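Wilavbridge Community Pantry Program
Progress Report to the Olatunji Fund
Reporting period ending in August
Prepared by Refilwe Mokgethi, Program Manager

Summary

The pantry program continued at both the Porus and Brevar sites during the period. A total of 1529 household visits were recorded, and opening hours were kept as set out in the grant agreement. Evening hours at Porus, which run until 7:30 p.m., were the busiest.

Activities

Shelf-stable goods now make up most of what is handed out. Donated packaged items are checked for date, seal and label before they are shelved, and anything without a readable ingredient list is set aside. The revised intake sheet was introduced at Porus first and then at Brevar, where staff asked for a larger space to note allergens. That change has been made.

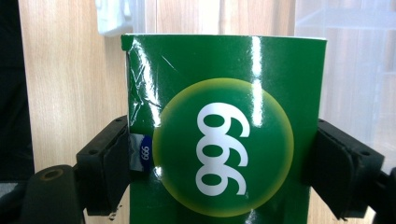
Cold storage remains the main limit on fresh produce. The second refrigerator at Brevar was delivered three weeks behind schedule, and the electrical work needed for it was paid from the repairs line. Renu Gautam has taken over supplier contact for both sites and has agreed on a fixed morning delivery with the dairy.

Budget

Spending is within the approved amount on all lines except transport, which is 10 percent over - the result of extra trips between sites while the Brevar refrigerator was awaited. We ask the Fund to approve a transfer from the printing line to cover the difference.

Next Period

Two part-time positions will be advertised, one at each site. The cooking classes planned for Porus will begin once the kitchen inspection is complete. Updated visit figures by site will be sent with the next report.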